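White threaded couplings - sorting and storage
Workshop & Storage > Plumbing spares

kastwood31
Posts: 2971
I'm re-sorting the plastic pipe fittings and have moved from bags to moulded trays. Current one is a large white tray with recessed compartments, ribs and a divider wall. It stands on a black covering, so a dropped white fitting shows up at once.
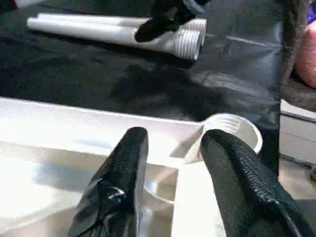
The short couplings with the internal thread are the awkward ones. Stored open end up they collect grit in the thread. On their side they roll. What do others do?

Mindirton
Posts: 80
Open end down. Grit problem solved.

Howells_b
Disagree. Open end down you can't tell threaded from plain without lifting each one. I keep mine open end up with a lid on the tray.

Mindirton
Label the compartment, then.

Howells_b
Labels don't help once someone puts one back in the wrong place.

kastwood31
Lid it is, if I can find one to fit. A white tray under a bright lamp also glares badly - threads are hard to read. Might try grey.

Kondden
Move the lamp first. Cheaper than a tray.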